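Washing a patchwork-print quilt cover without the reds running

Posted in Laundry and Linen, May 28, 2018

Harau
I've got a quilt cover for the spare bed that's printed to look like patchwork. The background is pale lavender and the flower panels have a lot of red in them. I'd like to wash it before guests come in June. Will the red bleed into the lavender, and is 40 degrees too warm?

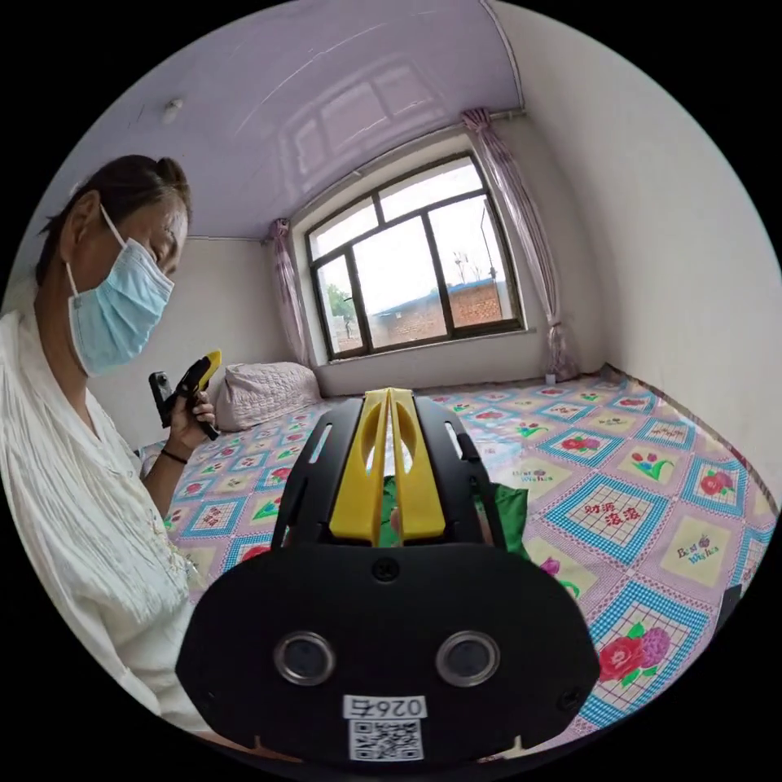 The cover on the bed, rose and "Best Wishes" panels.

Eyvindur Toft
Test it first. Wet a corner on the inside, press a white cloth on it for 15 minutes and look for colour. If the cloth stays clean, wash it cold, inside out, on its own – no soaking. Close the buttons or zip or you'll find all your socks in there. Dry it in the shade, as lavender fades quickly.

Dronwood
Cold wash, yes. I put a colour catcher sheet in with mine and the checked borders are still a good blue.

Blöndal
I do everything at 40 and never had a problem. Mine is plain grey though.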